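Bench notebook, Stidavton shop
13 July 2019

Ebonizing, round four. The Garrido clock case is still brown.

To be fair to it, it is a very dark brown, and under the lamp over the back bench it passes for black if you squint and want to go home. I carried it out to the loading door at lunch and it went the color of strong tea. Emiliano came by with a sandwich and said "nice walnut." The case is oak.

What's been done so far, for whoever picks this up when I've gone off to raise goats:

Solution is steel wool in white vinegar, jar left with the lid loose, strained through a coffee filter. Batch A sat 12 days and came out pale gray with a smell that has its own parking space. Batch B was left in November by Anselmo and found behind the hide glue, label reading "IRON?? do not drink." It had turned orange. I tried it on scrap anyway. It makes orange oak.

Degreasing the wool first does help. The strands come with oil on them and the vinegar just sulks until it's gone. I'd been rinsing in dish soap and calling that good. Acetone, dried on newspaper, then into the jar, and there were bubbles within the hour. I've written DEGREASE on the shelf in grease pencil, and I'm aware of how that looks.

Tannin. Oak is supposed to bring its own and mostly it does, except on the two replacement moldings, which I'm starting to suspect are ash. They went in before my time, from the box marked OAK in Anselmo's hand. I brushed strong black tea on half of one and bark tea (quebracho powder, hot water) on the other. The ordinary tea made a grudging charcoal. The bark tea gave a proper blue-black, first pass, and I stood there feeling like a chemist until it dried and faded to slate. Second pass held better. Third pass raised so much grain you could file a nail on it.

So: wet the wood with plain water, let it dry, knock it back with 320, and only then start with the tea. I knew this. It's on page one of this notebook, in my writing, underlined.

Topcoat is the real argument. Olga wants matte and the customer wants matte, and every can in the cabinet that says matte on the front means something else by it. Urnano oil goes on dull and cures to the finish of a wet seal. Trostus wax is properly flat but takes a fingerprint like a police station. Shellac rubbed out with gray pad is the best of the lot on flats, and then you get to the rounded edges on the hood, where the pad rides harder and polishes when you'd like it to scuff. A flat face can be dead black and the curve right beside it will still pick up a line of light. 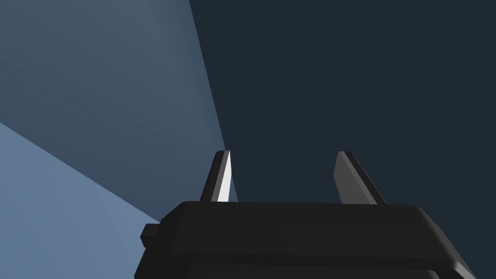
Render. Flat matte black top, gray sheen on the curved shoulder at the right end.

Not sure there's a cure for that, short of a case with no corners. A curve always has some bit of itself aimed at the window. What I can do is stop making it worse: ease off the pressure on the hood, go lengthwise with the molding, and use a fresh piece of pad on the curves so they don't get the worn-out one that burnishes. Did the left side of the hood this way and the right side as before. Left is calmer. Olga picked the left without being told which was which, though she also said both were brown.

Regarding the brown. Current theory is sapwood on the lower door rail plus old finish still down in the pores everywhere else. Iron can't react with tannin it can't reach. Went back over the rail with stripper and a brass brush, and what came out was the color of the inside of a teapot, so there's some case history in there. I count at least one coat of varnish and one of something that softened in alcohol. Someone before us also wanted this clock to be dark and also gave up partway. I feel close to them.

Costs, before Junpei asks: the job was quoted at 3,179 with the movement overhaul included, and the finish was put down for 18 hours. I'm past that. The movement, done by Gayan, came in under and runs beautifully on the test stand, ticking at me while I sand.

Sample boards are on the rack by the sink, written on the backs in pencil. Do not lay them flat on the radiator. The quebracho one was laid flat on the radiator.

Next:
- re-strip lower door rail, pores included, dental pick if it comes to that
- fresh jar, degreased wool, label it like an adult
- bark tea on the whole case, moldings twice
- rinse with a little baking soda in water before shellac, or the acid will haze it (see the hall mirror, which we don't discuss)
- find out what wood the moldings are
- look at it outdoors BEFORE the topcoat

If it's still brown after that I'm going to India ink, and the purists can come and strip it themselves.

Comments (4)

Anselmo Ibarra: The moldings are chestnut. The box said oak because it was an oak box.

Gayan Bhattacharjee: Please keep the steel wool away from my end of the bench. I found a strand on the escape wheel.

Junpei Yoshida: How far past 18?

Olga Carretero: Looked at the left side again this morning by the door. I'd now call it black. Brownish black.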